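Thursday, August 20, 2026

Up too late, writing this on my knee with the lamp off because the moths come in. Quick one, then bed. (Ha.)

Morning
Bread gone hard. Had the last of the apricot jam on crackers instead. Rang Gundton about the carpet cleaner, forty minutes on hold, then a very nice boy told me they don't do Saturdays any more. Booked it for whenever they said. Wrote it on the back of the gas bill. Must not throw away the gas bill.

Marlies Baumgartner rang while I was on the other phone. Then rang again. She's coming Sunday after all and bringing her mother, who doesn't eat onions or anything with onion near it. So that's the tart out. Told her lovely, no trouble at all, then stood in the hall for a bit.

Afternoon
Csizmadia's for fruit, on foot, bag strap went on the way home. Twenty for the lot which I thought was steep but I wasn't going to argue with a queue behind me. Had a pineapple on the list since Monday and kept crossing it off. They want cutting, they drip everywhere, half of it is skin. But they look so cheerful on a table. And Mum always had one out when people came, never cut it till the last minute, whole thing stood there on its plate like a guest.

So spent the rest of the afternoon on the front room. Glass table is a curse. Lovely thing, got it from the Tustholm sale, paid too much, and you see every single thing through it, carpet, fluff, the black bars underneath which need doing as well and never get done. Vinegar and water, old newspaper. Then newspaper smears. Then a tea towel. Plain white plate for the pineapple, the round one. The patterned one fights with it.
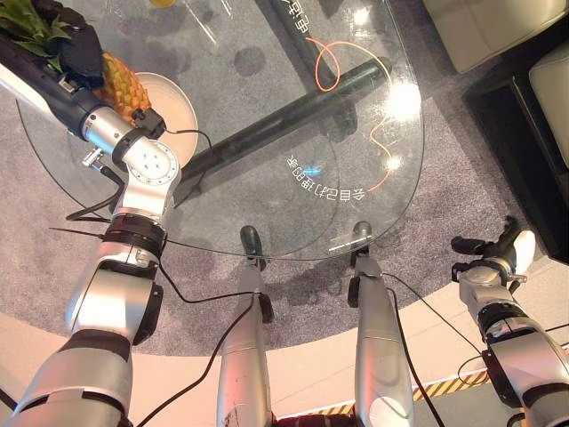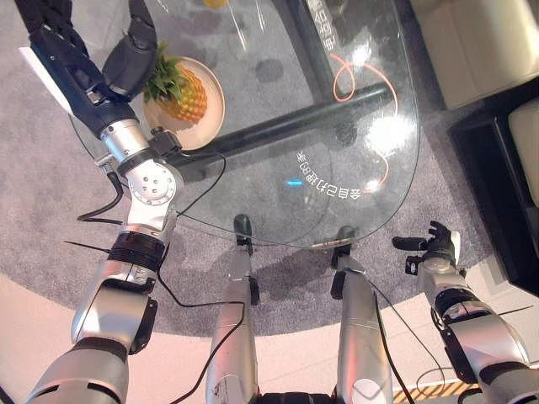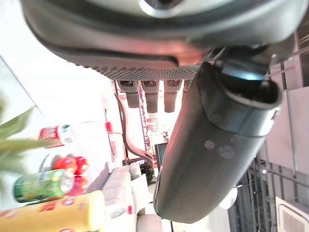
Still to do before Sunday
Bars under the table, properly, with a damp cloth, on my knees, no excuses
Hoover right up to the sofa and behind it
Red fruit out of the clear dish, wash the dish, put fruit back
Decide about the bottles. The big yellow one can't stay out
Water the plant, wipe its leaves, they show the dust
The can, bin
Find the sharp knife!! I had it in May
Something with no onion in it

Evening
Sat on the sofa for what was meant to be five minutes. The cream was a mistake, I know it was, I knew it in the shop, but the padded cushions are so comfy I can't be cross. Still has the litle red tag on the front. Every time I see it I think scissors, and then I'm in the kitchen and I've forgotten what I went in for. Came back with a biscuit.

Tried to think where we'll all sit. Marlies's mother on the sofa obviously, she has the hip. Marlies next to her. Me on the kitchen chair, up and down anyway. Fruit in the middle so people can help themselves, coffee after. If it's dry we could go out the back but the bench wants a new slat and I'm not having anyone's mother go through it.

Looked up how to cut a pineapple. Twelve minutes of a man talking before he so much as picked up the knife. Top off, bottom off, stand it up, down the sides. Then the eyes, which he did in a spiral and I will not be doing in a spiral. Rings or chunks? Chunks go further. Rings look more like effort. Mum did chunks with cocktail sticks, and you had to count your sticks at the end so the cat didn't get one.

Gunent parcel didn't come. Third time this month. It's only the napkins but I'd told Marlies about the napkins. If they're not here by Saturday it's kitchen roll folded nicely and we'll say no more.

Potatoes! Potato salad with chives. Are chives onion? I think chives are onion. Will ask Marlies tomorow without making it sound like a question about her mother.

Feet hurt. Moth on the ceiling anyway, lamp or no lamp. Alarm set for seven, bins out first thing.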